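Cevcombe Tabletop Group -- Minutes of the Spring Meeting

Held 27th April in the back room at Cevcombe, ten in the morning until we ran out of coffee

Well, we had a good turnout for a Saturday with the ball fields open, and I want to thank everybody who came in the side door without letting it slam (the hinge is on the list, I promise). I'm typing these up from my notebook, so if I have put words in your mouth, catch me at the next meeting and I'll fix it.

Minutes from last time. Read out loud by me, a little too fast. One correction: the shelf by the sink is for the board builders and the shelf by the window is for the puzzle people. I had them flipped. Approved with that change.

Room and tables. The dark gray mats are staying! A couple of people thought they were too rough for card games, and that's fair, but for anything with small parts they are a dream. Pegs don't skate off onto the floor the way they did on the bare tabletops. We agreed that card players can roll theirs up and put it back when they're done. Please shake them out over the trash can and not over the rug.

The peg boards. This took up most of the morning, and I didn't mind one bit. Everybody knows the white boards by now, with the blue pieces and the little square plates, and the question was whether we keep them set up between meetings or take them apart every time. Tiêu wanted them left together, because it takes so long to get going. Wundau said that half the fun is starting from a bare board, and that people who come in late never get to place anything if it's all done. We went back and forth on that for a good while -- it got pretty lively.

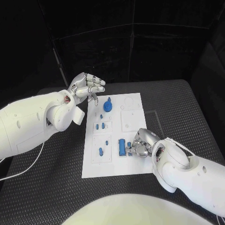 Brenda Ojeda
Recording Secretary, Cevcombe Tabletop Group

Where we landed is this: boards come apart at the end of each meeting, but the gear pieces can stay on if somebody is partway through a layout and leaves a note. A note means a note with your name on it. I found one in March that just said "mine."

We also talked about how to lay the boards out. Most of us like the long side running away from the person working, so you can start at the far end and come toward yourself without dragging a sleeve through what you've already placed. Zilden does it sideways and always has, and I'm not going to be the one to argue. No vote on that, just do what's comfortable.

Missing pieces. Our inventory sheet says 324 pieces across all the boxes, and when we went through them at the last cleanup we were 2 short, both of them small blue pegs. Check your coat pockets and the bottom of your tote bags, please. Tiêu has offered to ask for replacements, but I'd like to give it until next month before we spend anything.

Storage. The old shoeboxes are splitting at the corners and we need something with a lid that snaps. Wundau moved that we spend up to 30 dollars on new ones, Zilden seconded, all in favor. Pegs and gears go in separate boxes from now on. I'll make the labels, in big letters this time.

Open table in October. It's a long way off, but the room books up early, so I'd like to get our name down. The idea is to have the boards out for anybody who wants to wander in and try one, plus the usual puzzles and a card table. Zilden will bring the cider again. We still need somebody to make a sign for the front walk -- I can't draw, as you all saw last year.

Other business. The overhead light nearest the window is buzzing. The good scissors are back. Somebody left a green umbrella and it's hanging on the coat rack.

To do before next time: Wundau to buy the boxes, me to do labels and book the room, Tiêu to look into pegs if the missing ones don't show up, everybody to check their pockets.

We finished up a little before noon and wiped down the tables. Next meeting is same room, same time, and it's Tiêu's turn to bring the coffee.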